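Outdoor runs, December gallery

Posted by Celeste Fuentealba, Siltis mapping and data group

Quick page so people stop asking me for pictures over chat. This is the December batch from the Trustport site, the path-following set. Full logs are on the group drive under Kamolrat, this is only the gallery. Captions typed fast, will fix later.

What we're after: short drives along buildings, on pavement, next to grass. The old training set was nearly all parking lots in sun. The model got good at parking lots in sun. So now we need gray days, rain, edges that don't have paint on them, that kind of stuff. Someone drives with the gamepad, the robot records camera and stick inputs together, and each drive gets chopped into clips afterward.

Count so far for this batch is 877 clips kept. Tossed ones are not in there. A clip gets tossed if the driver stops to talk, if the stick log has a gap, or if somebody takes the robot somewhere it would never be asked to go (you know who you are).

Two drivers this time, four routes. Please don't mix the route names up, the labels depend on them. "Long wall" means the building stays on the left the whole way. Same path driven back the other direction is "long wall return" and goes in its own folder.

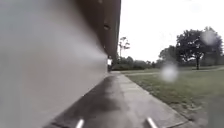
Long wall, outbound. Wet asphalt, drops on the lens, sidewalk and lawn to the right.

Keep frames like that one. I had a couple of messages asking if water on the lens means the clip is bad. No. Leave them in, tag them "drops" and move on. If you can't make out the path at all, then toss it. The wall going smeary up close is fine too, same rule.

Labeling notes while I'm at it:

Asphalt and sidewalk are seperate classes. On a wet day the change between them is mostly a change in shade and the auto labeler slides right over it. Check it by hand, every clip on this route.

The grass edge is worn and has bare soil in spots. Soil counts as grass for us. Not path. The thin footpath across the lawn is path, even though we never drive it.

Sky, trees, bushes: don't spend time on them. One big "background" polygon is OK.

The robot's own front parts at the bottom get the mask from the Fluvska tool. If your mask looks shifted you have the old version, pull again.

Driving notes, for whoever takes the next round:

Go slower near the wall than feels right. Drift a bit on purpose and then correct, we need the corrections more than we need perfect straight lines. Maybe one drive in three. Don't do it in a rhythm or the model will learn teh rhythm.

Wipe the lens between drives, not during. Write the surface down before you start, wet or dry or mixed, since going back through video to guess it takes forever. I did that for the first two routes and I'm not doing it again.

Still missing: dusk, leaves on the path, anything with people walking toward the robot. Dusk slot is 4:30, bring the spare battery. Send me the route name and the clip folder when you're done and I'll add pictures here.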